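Tondwood grasping method

The Tondwood method is a way of teaching multi-fingered robot hands to pick up everyday store goods. It was developed by Eilidh Matheson and her group at the Zullbridge robotics laboratory, and it takes its name from the street where the group rented its first practice shop. The method is best known for a surprising result: a hand trained on a fairly small set of human-guided grasps could handle soft, slippery and see-through packaging that had defeated earlier systems trained on far more data.

Background

Most early work on robot grasping used simple two-finger grippers and solid objects such as blocks, mugs and tools. Store goods are much harder. Bags crumple, thin bottles give way when squeezed, and clear plastic confuses depth sensors, which often see straight through it. Matheson argued that the fingers should be allowed to settle around an object a little at a time, with the wrist view correcting them as they close. Her group called this "late closing," and the term is still used.

Method

Training has two stages. In the first, a person wearing a sensor glove guides the hand through each pickup, and the system records joint angles, motor currents and video from a small camera near the wrist. The original collection held 1049 grasps, 321 of them on transparent or shiny packaging. In the second stage, a learned policy predicts the next short burst of finger motion and then looks again before going on. Each burst lasts five video frames, a length chosen after trials with longer bursts crushed too many thin bottles.

Thumb placement gets special attention. The policy picks a spot for the thumb first and only then plans the other fingers to oppose it — a wonderfully simple idea that cut down the number of objects rolling out of the hand.

Results

In the group's main test, the hand made 1000 pickups of goods it had never seen in training. Bottles showed the largest gain over the older Dralteck controller, which the group used as its baseline.
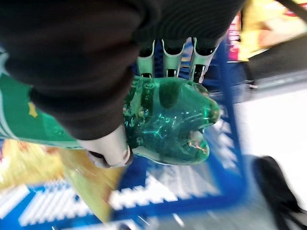
Boxes improved least, mainly because the baseline already did well on them. The most exciting finding came from the wrist view. When it was removed and the policy had only joint angles and motor currents to work with, success on transparent bottles fell sharply, while success on boxes barely moved. Vision during the last moments of the grasp seems to matter most when the object can bend or slide.

Later work

Hwang, a follow-up project at the same laboratory, added fingertip pressure sensing and kept the thumb-first rule. It also took on a problem the first study left open: packing goods so that heavy items do not land on soft ones. Work on this part is still under way.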